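Notebook, Poltura data work
2018-04-04

Morning. Copied everything from the disk to the Farnar server before starting. The count after the copy is 2,614 episodes in total, of which 435 are marked "bad" or "unsure". I opened a part of the unsure ones again and I think many of them are usable, only the label was given too quickly. Whoever labels next, please write one word of reason in the note field. "Unsure" alone does not help me one week later.

The target for this task family stays at 2,000 good episodes. By the number we are already over it, but the distribution is not good. Most of the good ones are from December, with the same start pose and the same two objects. If we train on this the policy will learn the start pose very well and not much else. I tried it with the old checkpoint from Janjua: when I begin from the usual pose it reaches well, when I turn the wrist a little before the start it hesitates and goes back to the place it knows.

So the plan from today is that the start pose is changed for every episode. I wrote a small script which gives a random offset for the wrist and for the height. The operator must accept it or ask for another one, it does not move alone. First version gave offsets that were too big and the joint limit warning came two times. I made the range half of it. Now it is ok.

Settings for the session:
control rate 30 Hz, same as before
wrist stream recorded, side stream off
gripper force low
episode name is now task_operator_number, without the date (the date is in the folder already)

Exposure. I spent too much time on this. In the wrist stream the exposure is still on automatic, and when the arm turns toward the windows the sky goes white and the near parts go dark. When it turns back there is a moment where all is too bright, and then it settles. In the replay I can see this jump clearly. For the learning it is maybe not a problem, maybe even good as variation, but the jump comes always at the same point of the motion, and I am afraid the model will use it as a clock. I saw something like this in the Ruvham set last year.

Tried fixed exposure, two values. With the low value the window is fine and the gripper area is almost black. With the high value the opposite. I will keep automatic for the first block and record a second block with the high value, then compare. Do not mix the two blocks in one folder!

Also checked what the wrist view contains when the arm is in the raised pose. It is mostly our own hardware and the room, and very little of the table, so these steps carry almost no information for the grasp. I would like to cut them in the preprocessing, but the cut must be by pose, and not by time, because operators are not equally fast.

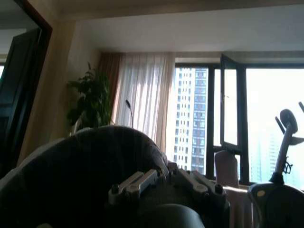

Wrist view toward the windows. Sky overexposed, shell dark, table only partly visible behind the gray arm.

For the crop question: I wanted to cut away the lower left of the view to save space, as the shell fills so much there. After looking at it longer I decided against. The shell edge is a fixed reference, and if the mount slips we will notice it from the edge first. Keep full size and resize later.

Afternoon. Recorded the first block with random start. It is slower than I expected - the operator needs time to understand where the gripper is before moving. Several episodes have a long still part in the beginning. I trim it in the script when the joint speed is under the threshold, but the threshold is now only a guess. To be checked against the raw files.

One episode was lost when the writer process stopped without a message. The log shows the queue was full. Increased the queue, no second case until now.

To do:
relabel the unsure episodes, with reason
second block, fixed exposure, high value
pose-based cut, test on a few episodes first
ask Janjua side which threshold they use for the still part
write the mount position in the header of each file, we forget this every time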